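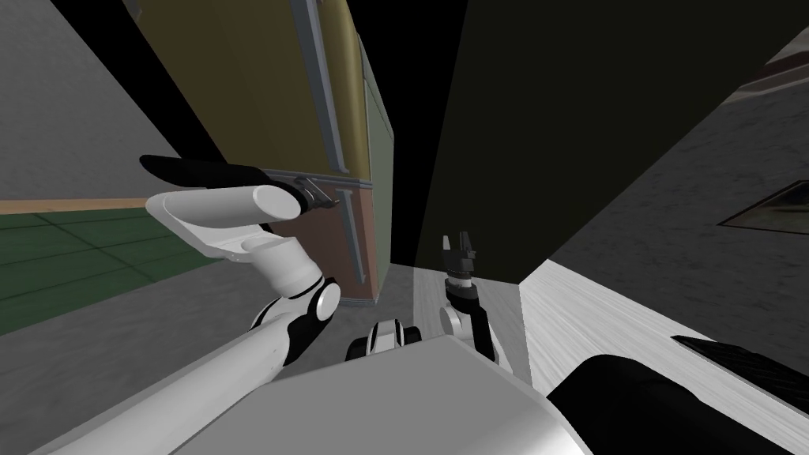
2 min read

The boat to Jakmont leaves when Pentti Hakala says it leaves, and on the morning I went that was before the bakery had its lights on. I had a cheese roll from the day before and a borrowed rain shell. I have rarely been so happy.

Jakmont is a hut, a dock and a sauna at the bottom of the Braltum ridge, and it makes a wonderful start for a two-day walk. The trail runs 26 miles to the road at Makinus. The first stretch is all roots and moss, slow going, with little creeks crossing every few minutes (bring poles!). Then the trees quit and you come out on bare rock with lake on both sides, and the wind hits you right in the teeth.

I walked with Torben Nolte, who has guided up there for seven seasons and still stops to look at every patch of lichen. He got us to the saddle by lunch. We ate smoked trout off the lid of a pot and watched a rain squall cross the far shore, turn, and head straight for us. We were soaked for an hour. Then out came the sun, and the whole ridge steamed!

The bunkhouse at the halfway point sleeps more people than you would think, on two long shelves with a stove between them. Get there early and take a spot on the upper shelf, where the heat collects. A bunk costs $189 with the boat, supper and breakfast included, and supper is a barley and mushroom stew that I have tried to copy at home twice with no luck. Hakala won't share the recipe. I asked him on the dock and he talked about outboard motors until I gave up.

Day two is the easy one, mostly downhill, and my favorite part came late: a long, open bench above the Nguyen-Tran river where the path goes soft underfoot and you can see the bridge a good hour before you reach it. In April there is still snow in the shady gullies, so pack gaiters and a dry pair of socks for the ride out. The shuttle waits on the Makinus side of the bridge. Ours had a heater that worked and a driver who let us eat the last of the trout, and I was asleep before the first bend.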